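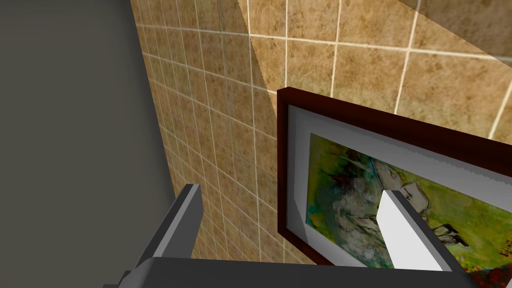 Framed picture, tiled wall.

Keyvan Nikzad
2023-01-03

My resolution this year was to finally hang the art that's been leaning against the baseboard since we moved in. A thread, mostly about spending money.

Bought one print for 100 dollars. The framing quote was 214. I asked if that included a second print.
12 shares

The framer, Kerttu Sjöberg, let me talk for a while about what I could do myself. Then she said "mat" and I learned I'd been picturing a bath mat.

She wants a wide one. Wide mats make small art look expensive. They also make the frame bigger, and guess what she charges by.
3 comments

Museum glass was another 300. It's so clear you forget it's there. I have glass like that at home already, it's called no glass.

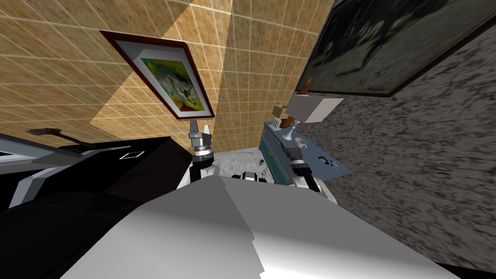 Wide mat, thin frame. Kerttu would approve.

Hanging height: everyone says eye level. My wife and I have eye levels a foot apart. We've been married long enough to know whose eyes they mean.
9 comments

Went with the thin brown frame, wide mat, regular glass. Ready in March. The print is back against the baseboard until then, where it looks pretty good.

Recent threads
Why my Brustov drill only works on Plisex batteries
I let Urho Salminen pick the paint
400 words on one doorknob

© Keyvan Nikzad | Contact | Back to top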